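Review of the Jokine audio guide at the old garrison, Mendalville

Written by Pei-shan Hsieh, 11/12/19

I visited the old garrison at Mendalville in June and I rented the Jokine audio guide at the gate. I like military history very much, but I read English slowly, and in many museums I become tired from the panels before I reach the second room. For this reason an audio guide is important for me, and I want to write a careful review for other visitors who are like me.

The guide is a small player with a neck strap and one earphone. You type the number of the stop and press the green key. There are 72 stops, and the long tour takes you along the earth wall, through the powder store, the barracks, the cook house, the hospital and down to the landing place at the river. There is also a short tour of 19 stops for people with less time. I took the long one and needed almost the whole day, with a pause for lunch.

First the good things. The narrator speaks clearly and not too fast. He doesn't put on a soldier's voice, as they do in some other places, and there are no cannon noises while he is talking. The text is serious. At stop 13, in the barracks, he reads from the letter of a private who was sent to the garrison in its first winter, when the roof was not finished and the men slept in their coats. The letter complains mostly of the bread. I listened to it two times. It told me more than the big painting of the officers in the entrance hall.

I also liked how the guide treats the supply question. The garrison had to feed 200 men through the winter, when no boat could come up the river, and several stops explain how the flour and salt pork were stored, who had the key, and what happened when the barrels went bad. Many guides speak only about battles. In Mendalville there was only one short fight, and the rest was waiting, carrying and repairing.
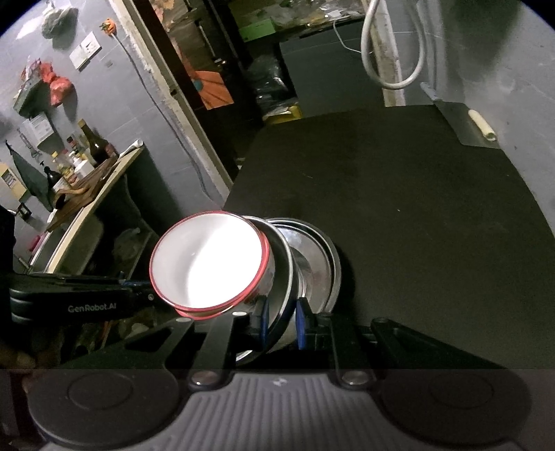
The weak part is the section on the fight itself. From the powder store to the river gate the stops follow the order of the walk and not the order of the events. So you hear first that the attackers went back to their boats, then how they landed, and only near the end why they came. I had to sit down on a bench and put it together on paper. If you don't know the story before, I recommend to read the small leaflet from the ticket desk first, which has a simple list of the events with the hours.

I have a second complaint, about the people outside the walls. The families who followed the garrison and the traders who lived by the landing place were there for years, but they get one stop together, and it is short. The narrator says that little was written down about them. Maybe this is true, but the room behind the hospital has a whole case of tools and buttons found in their houses, and the guide doesn't mention the case at all. I think it was set up after the recording was made.

Now some practical points. The volume is good inside, but on the earth wall the wind is strong and I had to hold the earphone with my hand. The number keys are small and my husband, who has big fingers, often got the wrong stop. The battery was enough for the day. If you press the key again you start the stop from the beginning — there is no way to go back only a few seconds, and for a person who listens in a foreign language this is a pity. A printed text of the tour can be borrowed at the desk, but you must ask for it.

For comparison, one year before I used the Stiderari guide at another fort. It has a screen with a map and old drawings, and the events are told in the right order. But I noticed that I looked at the screen the whole time and hardly at the walls. With the Jokine I looked around more. There is also the Jia telephone app, which covers Mendalville in 13 short parts. I tried it at home afterward. It is correct as far as I can judge, but the supply stops are missing, and these were for me the best ones.

I would rent the Jokine again. It is a good choice for adults who have time and who want to know how such a place worked from day to day. For children I would take the short tour, or go with the guided walk in the morning if there is one. Please bring your own earphones with a normal round plug. The one they give you is hard and after two hours my ear hurt.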